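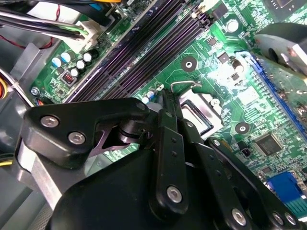 Drop-off and Recycling FAQ

Do you take old computers?
Yes. Desktops, laptops and loose motherboards all go to the Noonan Street counter. Remove any coin batteries first.

Will you wipe my hard drive?
No. Please take it out or erase it before you come.

Is there a fee?
Computer parts are free. Monitors cost $31 each.

Can a business bring a full load?
Up to 270 pounds per visit. For more, email Loukia Rallis at the Gutgate office.

When are you closed?
The first week of September.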